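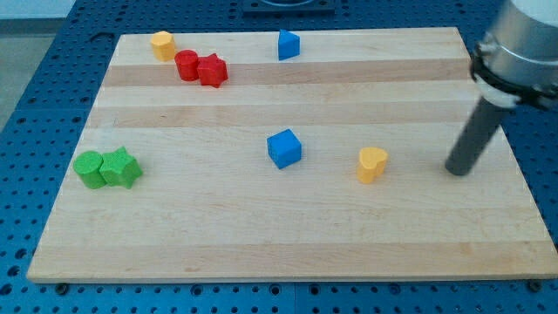

Monday's lesson: pushing small shapes around a board with a stick.

I have a driver's license and a mortgage, and I spent most of April learning to nudge a star. The arm follows whatever my hand does on the controller, about a blink late, so you push, nothing happens, you push harder, and then both pushes arrive together.

The Jullon software wants 50 good runs per task before it will try anything alone. I had 19 by lunch. Three of those I'm counting out of pity.

Cylinders are the worst. Touch one a hair off center and it slides around the tip like it's late for a train. The heart is fine if you come at it from a lobe and leave the point alone.

What worries me is that it copies everything. I hesitate before every contact, a little hover, like a man choosing a donut. Run the trained version and there's the hover. Somewhere in Plullbridge there is now a machine with my nerves.

Thirty-one to go. Then we start on the two-color sorts.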